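Ticket: Altano 300 route logger stops recording partway through a ride
Opened by: Cayetano Ibarra
Status: Waiting on customer
Product: Altano 300, Prelon phone app

14 Feb 2019

Hi Pritico support folks! I'm back with the bike logger again, sorry. I wrote in January about the battery door (all good now, thanks, the new one fits great) and this is a different thing.

The logger starts fine, finds its satellites, beeps, and then quits saving at the 27 minute mark. It doesn't shut off – the green light keeps blinking like everything's fine and the screen still shows my speed. But when I get home and open the ride in Prelon, the line on the map just ends and the total says 27 minutes, even if I was out for well over an hour.

What I've tried so far:

Restarted it, more times than I'd like to admit. No change.

Did the reset from the manual (hold both side buttons till it beeps twice). It wiped my wheel size and my favorite screen layout, grr, and the next ride stopped in the same spot.

Swapped the memory card for the one out of my wife's Tkachuk logger. Hers has never missed a ride. With her card in mine I got 62 minutes and I was so happy, and then the ride after that was back to 27. So I don't know what to make of that one.

Turned off the phone connection completely. Same thing.

Changed the save interval from every second to every five seconds. I really thought this would do it! Nope.

The unit's on firmware 13, and the app says there isn't anything newer. My wife thinks it's the card getting too full, but there's loads of room on there, and I cleared off last summer's rides just to be sure.

I ride mostly flat paved roads, open sky, so I can't see it being a signal thing. 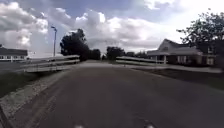
Meriting a second look is the save interval, Pritico support wrote back, as the reset puts it to one second and the app may not pass your change along until the logger is turned off and on again. Please check it on the unit itself, format the card in the logger and send us the log file from the next ride.

OK, checked, and you're right, the unit still said one second! The app said five the whole time. I've set it by hand now and I'm formatting the card tonight. One question before I do – does formatting wipe my saved routes too, or only the rides? I've got a few on there that I never copied over to the computer.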